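Replacing broken sash cords without taking the whole window apart

Posted in Windows and Doors by Rin Kaneko, 2 Mar 2023

We bought a house in Flincombe in December and most of the upstairs windows won't stay up. I have been propping them with a stick. When I look in the side channel I can see a frayed end of rope and nothing tied to it, so I assume the weights have dropped down inside the wall. A contractor from Zutari quoted us $522 per window to put in new springs and cover the old pulleys. That seems like a lot, and I would like to keep the ropes if I can.

I have basic tools and I can follow directions. Do I have to pull off the outside trim to get the weights out, or is there another way in? Also, does the kind of rope matter? The hardware store has clothesline, nylon and something labeled sash cord that costs three times as much.

Satish Yadav

You don't need to touch the outside trim. Look at the lower part of the side jamb, in the track where the bottom sash slides. Most old windows have a small wooden door there, held by one screw or just wedged in. It may be hidden under paint. Score around it with a utility knife, take out the screw if there is one, and pry it gently from the bottom. The weight should be lying right behind it.

The order goes like this. Remove the inside stop on one side, starting in the middle and working toward the ends. Swing the bottom sash out and pull the knots from both edges. Open the pocket and lift out the weight. Feed the new cord over the pulley with a bent nail tied to a piece of string, which will drop down where you can grab it. Tie it to the weight, close up, and tie the other end to the sash.
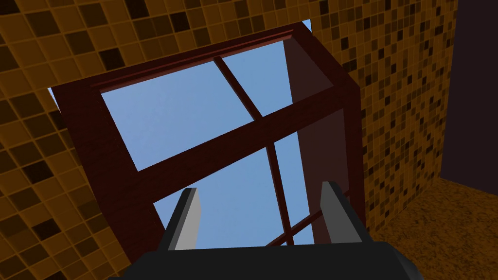 How long should I cut each cord?

Measure from the pulley down to the sill and add 5 inches for the knots. Cut it a little long to start with. With the sash all the way up, the weight should hang clear of the bottom of the pocket, and you can shorten the cord until it does.

Use the real sash cord. Nylon stretches and clothesline wears through at the pulley. I did my first window with clothesline and had to do it over in 4 years.

Asger Thygesen

Agree with Satish on the cord. I would add that you should weigh the sash on a bathroom scale if anyone has ever changed the glass. The two weights together should come close to the weight of the sash. Mine had been reglazed with thicker glass and the old weights were too light, so it kept creeping down even with good cords.

If the paint is from before 1978, test it before you scrape anything.

Mitsuko Fujimoto

I just paid someone. It was $205 for one window and he was done before lunch. Ask for more than one quote.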